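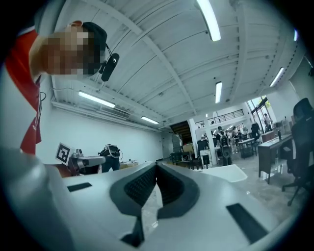 Re: Moving the list archive off mbox - threading and date problems

10/22/21

3 replies · 12 views · 0 shares

> I ran the import script over the Naranwood archive last night and about a
> third of the threads came out in pieces. Replies show up as new topics, and
> a block of messages from the early years is sorted to the top as if it had
> been posted in 1970. Is this a known problem with the importer or is our
> mbox bad? I would like to know before I start on the Zalldale list, which
> is bigger.

It is mostly the mbox, and partly the importer's defaults. I did the Vurkero archive in March and hit both of these. Notes below, in the order I would deal with them.

1. Unescaped From lines

The old list software did not escape body lines that begin with "From ". Any parser that splits on "From " at the start of a line will cut those messages in two. The second half has no headers, so it gets no Message-ID and no date, and the importer gives it the epoch. That accounts for your 1970 block.

Count them before fixing anything:

grep -c "^From " naranwood.mbox
grep -ci "^Message-ID:" naranwood.mbox

The numbers should be close. On Vurkero they were 117 apart. Quoted and forwarded mail can carry Message-ID lines in the body, so the second number runs a little high and the true gap may be larger. Split only where "From " follows a blank line and is itself followed by an address and a full timestamp. That rule fixed all but 12 of ours, and I edited those by hand.

Work on a copy. The cleanup script I used writes in place.

2. Broken threads

The importer threads on In-Reply-To only. Many older mail clients left that header out and sent References, and a few sent neither. Turn on the References option (off by default) and run it again on an empty database. Do not run it over the existing import - it will keep the old thread IDs and you will see no change.

For messages with neither header, there is a subject match fallback. I would set the window to 15 days. With no window, every post titled "Meeting" or "Question" joins one very long thread, and splitting it again takes more time than fixing the orphans.

Check the subject prefix list too. Ours had "Re:", "RE:", "Re[2]:" and the list tag in at least two positions. Strip the tag first and the reply prefix second, then repeat until the subject stops changing.

3. Dates

Do not sort on the Date header alone. It comes from the sender's clock, and some of those clocks were years off. The topmost Received header is added by your own server and can be trusted as far as the server's clock can. I sort on Received and display Date, unless the two differ by more than 64 hours, in which case I display Received for both. The cutoff is arbitrary. It leaves room for mail that sat in a queue over a long weekend.

Two-digit years need a separate pass. The importer reads "99" as 2099.

4. Character sets

Not in your question, but you will get to it. Messages with no declared charset are treated as UTF-8 and the bad bytes are dropped without a warning. Set the fallback to windows-1252 and log each use. Once the bytes are dropped the database has no record of them, so this has to be set before the final import.

5. Attachments

The importer stores attachments by file name. Two files with the same name in the same month will collide and the later one wins. There is a patch in the list's file area that stores by hash instead and keeps the name as a label. It applies cleanly to the current release.

For Zalldale I would run one year first, fix what comes up, and then do the rest in a single pass. Keep the original mbox after the move, compressed and read-only - we have gone back to ours twice already.

I can send the config file I ended up with if that is useful. The paths will need changing.

3 comments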